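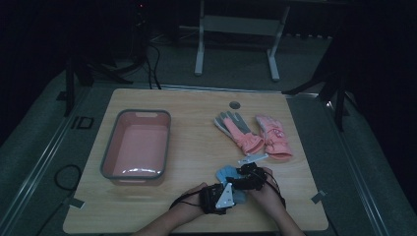
Glove station, two-handed hold on the small light blue one. Pink basin at left.

March, 9:20 in the morning, second day with the Sonden hand-held pair

Picking up where I left off yesterday, and with coffee this time. We have the Sonden grippers on loan from Jotoston and I promised everybody a fair write-up before we decide whether to buy, so please bear with me if I ramble a bit — there is a lot to like and a few things I want to grumble over.

Fit first. The strap over the back of the hand sits much better than on the Quách set we tried in the winter, and I could keep it on for a good long stretch before my wrist began to complain. The cables still bother me. I loop the left one around the wrist and let the right one run back along the forearm, and that works well enough, though I would dearly love a clip.

Gloves are a mean test for any gripper, which is why I am so fond of them! Knit cuffs behave. Puffy ones squash down and then push back, and you have to learn to wait a moment before you lift.

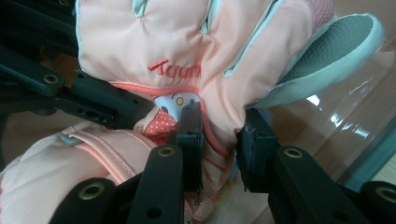
Pink ski glove pinched at the wrist opening, back of the hand showing.

For the padded gloves I have settled on taking them by the opening, with one finger pressed right up to the edge and the other pad clamping the side. Go easy on the squeeze. The linkage has more bite than you expect, and I would hate to mark the fabric on anything we have to give back.

Now the money. The quote is 1,605 for the pair, plus 50 for a spare set of finger pads, and Grukis wants 300 a year for the service plan. I think the pads are worth having and I am much less sure of the plan, so I have written to ask what it covers besides recalibration.

Still to do: try the basin drop with my left hand only, check the hinge screws again after lunch, and find the short cable ties — they were in the blue drawer last I knew.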